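Rapport d'avancement à l'attention de la Fondation Leblanc
Projet « Table vapeur », cuisine de quartier de Trinon
Porteur : association Bikgate
16 décembre 2024

1. Où en est le projet

La convention prévoyait d'équiper la cuisine de Trinon pour des ateliers de raviolis à la vapeur, d'y accueillir des habitants du quartier et de vérifier si la formule pouvait tenir sans subvention au bout de deux ans. Les deux premiers points avancent. Sur le troisième, je reste réservé, et je préfère l'écrire maintenant plutôt que de laisser la fondation le découvrir dans le bilan final.

Depuis l'ouverture, 29 ateliers ont eu lieu et 126 personnes sont inscrites au registre. Le chiffre est exact et il figure dans tous nos supports, mais il mélange des gens venus chaque semaine et d'autres venus une fois, un soir de pluie, pour manger. Nous n'avons pas tenu de feuille de présence distincte avant l'automne. Toute conclusion sur la fidélité du public serait donc fragile, y compris celle, assez flatteuse, que nous avions nous-mêmes avancée dans la note de rentrée.

2. Le matériel

Les paniers vapeur sont ronds, en bambou, avec un cerclage de plastique jaune vif en haut et un second à la base. J'avais des doutes sur ce modèle au moment de la commande. Le fournisseur, Wanelano, le présentait comme plus résistant que les paniers entièrement en bambou. L'argument m'a paru commercial et je n'ai toujours rien pour le confirmer. Les paniers n'ont pas bougé pour l'instant, mais ils sont récents et nous les ménageons. Un panier en bambou s'abîme surtout par mauvais séchage, et sur ce point le cerclage pourrait compliquer les choses : l'eau se loge entre le plastique et les lattes, et il faut passer un torchon à cet endroit après chaque lavage. Tout le monde ne le fait pas.

La consigne actuelle est la suivante : rinçage à l'eau claire, sans produit, puis séchage à l'air, panier posé sur la tranche, loin du mur. Elle est affichée au-dessus de l'évier. J'ai retrouvé à plusieurs reprises des paniers empilés encore humides dans le placard du bas. Une étagère à claire-voie réglerait une partie du problème et nous la demandons plus loin.

Les nappes roses quadrillées de blanc ont été choisies sans grande réflexion, parce qu'elles étaient disponibles. Elles rendent un service inattendu, les animateurs se servant des carreaux pour aligner les disques de pâte avant de les garnir. Je signale toutefois que ce procédé, cité comme une « méthode » dans notre dernier dossier de communication, ne mérite pas ce mot. Les participants qui s'en passent plient aussi bien. Les assiettes blanches viennent du fonds de la cuisine et n'ont rien coûté au projet.

3. Les séances

Le déroulement s'est stabilisé. La pâte est faite sur place, repos compris, ce qui occupe la première demi-heure et décourage ceux qui arrivent en retard. Viennent ensuite l'étalage, la garniture, le pliage, la cuisson, puis le repas pris ensemble. Nous enseignons deux formes : la bourse plissée sur le dessus et le croissant pincé sur le bord. La première plaît davantage et rate plus souvent. Les plis trop épais restent farineux après cuisson, les plis trop fins s'ouvrent. Le croissant est plus sûr, et je plaide pour qu'il soit enseigné d'abord, ce que l'équipe n'a pas encore accepté.

La contenance des paniers a fait débat. Le projet initial supposait des paniers pleins, et tout le calcul du temps de cuisson reposait là-dessus. Dans la pratique, les animateurs laissent de la place sur le fond, parfois beaucoup, pour que les raviolis ne se collent pas entre eux. Il faut alors davantage de tournées et le repas commence plus tard que prévu. J'ai demandé un essai avec un papier perforé au fond et un remplissage plus serré. Les avis recueillis ensuite étaient favorables, mais ils émanaient de trois personnes qui avaient faim. Je ne les compte pas comme un résultat.

La garniture au chou et au tofu a remplacé celle au porc pour la majorité des séances. Le motif avancé était l'ouverture à tous les publics. Le motif réel, à mon avis, est le prix, et il n'y a pas de honte à l'écrire dans un rapport financier. Le goût en souffre un peu quand le chou n'est pas assez pressé.

4. Budget

La ligne d'équipement est consommée. Elle comprend les paniers, deux cuiseurs, les rouleaux et les planches. La ligne de denrées est légèrement en avance sur le calendrier, conséquence directe des séances où l'on a préparé trop de pâte. Depuis que les quantités sont pesées, l'écart ne se creuse plus, sans se résorber pour autant.

La participation demandée aux habitants est libre. Elle rapporte peu et de façon très irrégulière. Une version antérieure de ce rapport parlait d'« un modèle en voie d'autonomie ». J'ai retiré la phrase. Au rythme actuel, les contributions couvrent la farine et une partie des légumes, rien d'autre. Ni l'énergie ni le temps d'animation n'y entrent, et il serait trompeur de présenter les courbes sans ces deux postes.

Nous sollicitons le versement du reliquat de 500 euros prévu à la convention, affecté comme suit : l'étagère de séchage mentionnée plus haut, le remplacement de deux rouleaux fendus, et le reste en denrées. Les devis sont joints. Celui de l'étagère me semble élevé pour ce que c'est, et un second a été demandé.

5. Ce que l'on peut dire des effets

La convention nous engage à documenter le « lien social créé ». Je n'ai pas trouvé de manière sérieuse de le faire. Le questionnaire distribué en fin de séance est rempli debout, manteau sur le dos, et les réponses sont toutes aimables. Un questionnaire où personne ne se plaint de rien mesure surtout la politesse. Je propose de l'abandonner et de noter plus simplement qui revient, avec qui, et qui finit par animer une table à son tour. Deux participants sont dans ce dernier cas depuis l'automne. C'est peu, mais c'est vérifiable.

On me rapporte aussi que des familles refont les raviolis chez elles. C'est possible. Les demandes de prêt de paniers vont dans ce sens, sans rien dire de ce qui est cuit dedans.

6. Suite

Les ateliers s'interrompent pour les fêtes. En février, nous aurons une feuille de présence complète sur un trimestre et il deviendra raisonnable de parler de fréquentation. D'ici là, je souhaite que la fondation ne s'appuie pas sur nos chiffres pour étendre le projet à une autre cuisine. L'idée a été évoquée lors de la dernière réunion et elle me paraît prématurée tant que les questions du séchage, du rythme de cuisson et du coût complet d'une séance n'ont pas reçu de réponse.

Sur la qualité de ce qui sort des mains des participants, mes réserves sont moindres. Le pliage s'est amélioré, les bords ferment mieux, et les pièces se ressemblent assez d'une table à l'autre pour cuire dans le même temps. Il reste le dressage, sur lequel aucune règle n'a été fixée, certains servant dans le panier, d'autres à l'assiette.

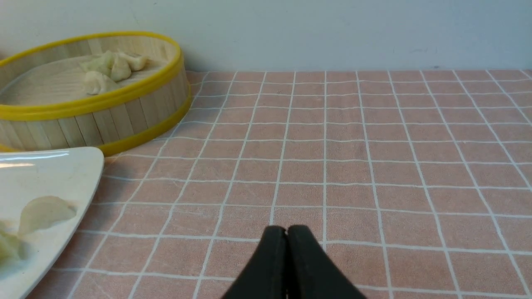
Je n'en ferai pas une priorité avant février, et le sujet pourra être repris avec les animateurs une fois l'étagère posée.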